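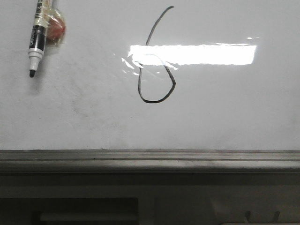
Silviu Nedelcu wrote in to ask whether the Tastura board stays readable under ceiling lights, having returned a cheaper glossy one for that exact fault. The short answer is that it depends on where you hang it. The surface is as glossy as they come, and a light fixture in the wrong place puts a hard white band across the writing. My test numeral, a large 6 in thin black marker, goes faint where the reflection crosses it and reads fine everywhere else.

Writing feel is good. The marker glides with very little drag, which suits quick notes and is less kind to curves. My loops come out with corners. A thin tip keeps a fairly even line on this coating, though I would use a broader one for anything meant to be read from the back of a room.

Erasing: a dry felt pad took off fresh ink in one pass. Ink left for 3 days needed 2 passes and left a slight gray haze, removed with a damp cloth. I have not tried solvent cleaners and the leaflet advises against them.

Mounting took longer than it should have. The supplied wall plugs are too short for plasterboard, so I bought my own - the holes themselves lined up without trouble. The marker stores upright at the upper left, tip down, as I prefer for keeping ink at the working end.

Tilting the top of the board forward by a small wedge moved the glare but did not remove it. A matte board would, at the cost of harder erasing. For a room with side windows and lamps I would buy the Tastura again. Under a bright overhead fixture, check the reflection with a sheet of glass before drilling.

Part number 2461, bought in October.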